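Shared Workshops in Small Towns: Report of the Summer Project

3. What we found in Bloxham and Farley

The purpose of our project was to learn how people in small towns use a shared workshop, and why some of them stop coming. We sent a short questionnaire to members of two workshops and received 484 answers. We also made ten longer interviews, which we wrote down by hand and compared in July.

The most common reason for joining was the lack of space at home. Many members live in flats and have no place for a bench or for long pieces of material. The second reason was company. In Farley this was mentioned more by older members, and several of them wrote that they come mainly for the tea and the talk - the work is for them a pleasant excuse.
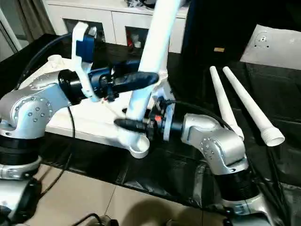 The opening hours were the biggest complaint. In Bloxham the workshop closes at six in the evening, so people with a normal working day can hardly use it. Over three months we noted who came in and when, and the mornings were always the quietest time. A later closing on even one evening would probably help, but the rent agreement does not allow it at present.

The price of membership was a smaller problem than we had expected. Most of the answers called it fair. What people did not like was paying for a whole year at once, and in the interviews three former members gave this as their reason for leaving.

We must also mention a weakness of our method. The questionnaire went only to addresses on the current lists, therefore former members are present only in the interviews. The booking data from Inar came too late for this chapter and is given in the appendix.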